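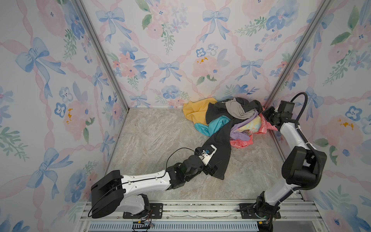

Figure 2.1. Wallpaper with a diamond lattice of pink ribbons, blue bows and soft pink roses.

Reading time: 2 min

Chapter 2: How a Pattern Repeats

My grandmother's hallway had a stain near the ceiling, and when I was seven I worked out that I could find the same painted bird every 30 inches if I started at the stain and went left. I was so proud! I dragged the whole family out to look at it. That was my first lesson in surface design, and I still teach it pretty much the same way.

Every printed pattern starts with one block, called the repeat. Stack it and line it up side by side and you can cover a ballroom. In a straight match the block sits level with its neighbor. In a drop match it slides down (usually by half), and the eye gets pulled along a diagonal. Ribbons, vines and trellises love a diagonal, so you'll meet plenty of them in this chapter.

My old teacher, Shaohua Xiong, used to pin up a sheet from the Dudero mill and make us stand 36 feet back, squinting. Up close we all saw flowers. From the far end of the room we saw stripes — big, ugly, accidental stripes where the leaves had bunched together. She called them rivers, and I've been hunting rivers ever since, mostly in restaurants, while my dinner gets cold.

We'll begin with paper and scissors. Cut a plain square, draw something in the middle without touching the edges, then slice it in half both ways and swap the pieces around. The blank space lands in the center, ready for you to fill. Try it before you read Section 2.1, and keep the messy first version — you'll need it again when we get to color.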